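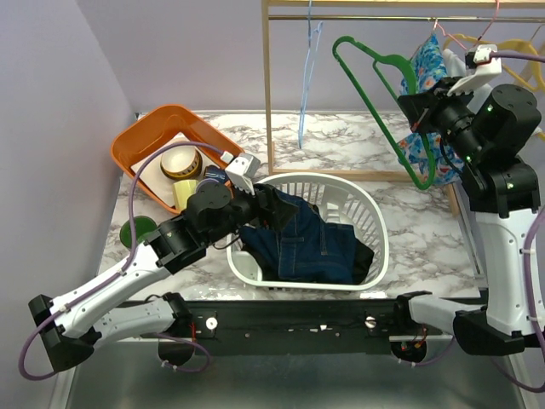 The laundry bench, one arm at the basket and the other up at the rail.

I have been promising to write up our house rules for months now, and every time I sit down to do it the kettle goes on and something else gets done. But Menaka Weerakoon asked me for a copy last week (she is setting up a bench of her own over at Kundardale, lucky them), and what I had to send her was a sheet of paper with tape on two corners and a good deal of crossing out. So this is the tidy version, with the reasons left in where I can remember them.

Some of you will know we work with two arms on one rail, fixed along the front of a marble-patterned top. Most of what we do is household stuff, clothes and crockery and so on, and the rules have grown up around that. If you are welding car doors, please go and read the proper standards, and read them twice! I do keep the formal ones on the shelf and we did our risk assessment against them before anything was switched on. What follows is the layer underneath, the everyday manners of the thing, which no standard is ever going to write for you.

The first rule is the dullest and the one I am strictest about. Nobody reaches over the rail while the arms are live. A sock on the floor is yours to pick up, but a sock on the worktop belongs to the arms until they are stopped. Wellington Dantas taught me this when we were both at Brillero, and he had a way of simply standing there with his hand on the stop button until you noticed you were leaning. I have tried to copy it and I don't have the patience, so I say "hands!" rather loudly instead. It does the job, though visitors jump.

Second, both arms are treated as moving even when only one of them has been told to. This matters more with two arms than people expect. You watch the one that is working in the basket, quite naturally, and you forget about its partner up among the hangers. So whoever is on the stop stands where they can see both bases, and if they can't see both they say so and we wait.

Third, cables. Ours run outside the arms, and I know there are neater ways, but I like being able to see them. The rule is that each cable gets walked through by hand, at the slowest speed, to the furthest reach of the task before we run it properly. You are looking for a loop that has gone tight, or one hanging low enough to take something with it. I once watched a cable sweep a sugar bowl clean off a bench in the Wernine building, very gracefully, and I have been a bore on the subject ever since. We redo the walk-through whenever the furniture moves, and that includes the clothes rack being nudged along a bit by somebody who "only shifted it slightly".

Fourth, speed. Free movement is capped, and anything near cloth is capped again at 15 per cent. Cloth is a funny thing to handle. It is soft, so people assume it's safe, and then a belt loop catches and you find out how much pull a pair of jeans can stand before the basket comes along too. We set a force limit on each gripper and we write down who last changed it. In pencil is fine. On the back of your hand is not, and yes, I am thinking of someone in particular.

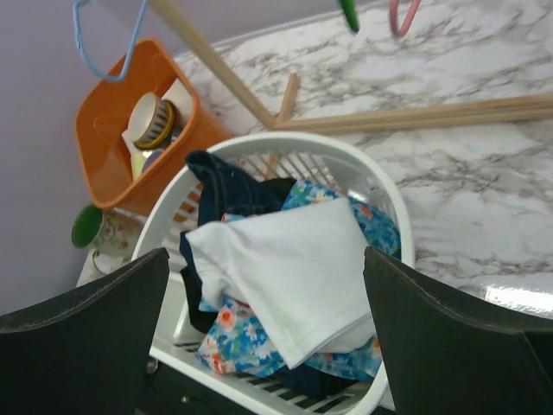 Looking into the basket from the gripper. Jeans, something white, and the floral one that gets everywhere.

I am fond of the close view, because it has settled more arguments about setting up than I have. From a chair beside the bench everything seems well spread out, and then you look along the fingers and see how near the crockery is to the washing. We now have a fifth rule, which is that the setup gets looked at from the gripper's side before the first run, and whoever looks has to name the thing they would least like to hit. It takes a minute. The answer is nearly always a cup.

While I'm on that, what goes on the bench is written on a list, and if it isn't on the list it comes off. No real tea, no phones, no scissors, nothing with a pin left in it. Check the pockets too. We had a run of trouble in February that came down to one small coin, and I shall not tell you how long I spent blaming the motors.

The sixth rule is the log. Every stop gets a line, however silly. What was happening, who pressed it, what we changed. Nobody is ever told off for pressing the stop, and I mean that very seriously, as the day someone hesitates for fear of looking foolish is the day I'd rather not have. Our book has 600 lines in it now and most of them are boring. I read back through it with a biscuit every so often and there is generally a pattern hiding somewhere. The last one was that the stops bunched up just before lunch, so we moved lunch.

We go over the whole lot every 3 months, and anything that nobody can explain any more gets either tested or struck out. That's how we lost the rule about hats.

Menaka wanted to know whether the same sheet would do for the Bandara arms she has ordered. I think the manners carry over and the numbers don't. Start slower than you think you need to, do your own cable walk, and work out your own force limits with a tea towel before you trust it with anybody's good shirt. I'm going over to see it all once she has the rail bolted down, and I've been told to bring hangers, so if anyone has spare ones cluttering up a wardrobe, do leave a comment and I'll come and collect them.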